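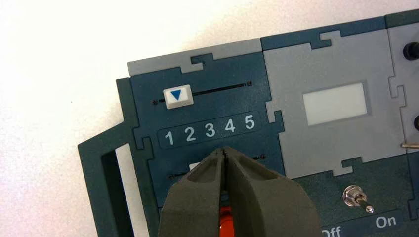 A puzzle board with switches on it

In August I finally had time to put together the control panel that was lying in a box since spring. It is made of plates which join like a jigsaw, some in dark teal and some in light gray. I bought the plates from a small shop called Conorow, and my friend Baoshan Tan gave me the screws, because mine were all too long.

I wanted a thing for the hands. My work is mostly typing, and in the evening I like to push and turn something that has no email inside. My niece likes it too, she is 5 and she has strong opinions about buttons.

The slider was the first module I made and it is still my favorite. It has a white knob with a blue triangle, and the triangle points down to the numbers, 1 to 5. The knob does not click into the numbers, so you can leave it between the 1 and the 2 if you want. At first I thought this was a mistake of mine. Catriona Paterson told me that on her old mixing desk it was the same and that I should leave it alone. I left it alone.

The toggle switch took me longer. I had to open the hole two times with a round file, a little bit each time, until the thread went through. Then you put the nut on from the front and tighten it with your fingers, and only the last quarter turn with a wrench. I say this because I scratched one plate very badly and had to order it again. Under the lever are the words Off and On. My niece can read both of them now and she reads them loudly.

About the colors I was not sure. I had the idea to make everything gray, but Conorow had only seven gray plates left, so I mixed. Now I think the teal is better – the white numbers are easy to read on it, also in the evening with one lamp.

Some notes if you want to build one of these:

Lay out all the plates on the table before you press any of them together. The tabs are tight and they do not like to come apart again.

Put the small screws in halfway, all of them, and tighten after.

Clean the slot before you put the slider in. I used a dry toothbrush.

I still have two plates in the box. Catriona wants a dial there, my niece wants a bell. The bell is cheaper.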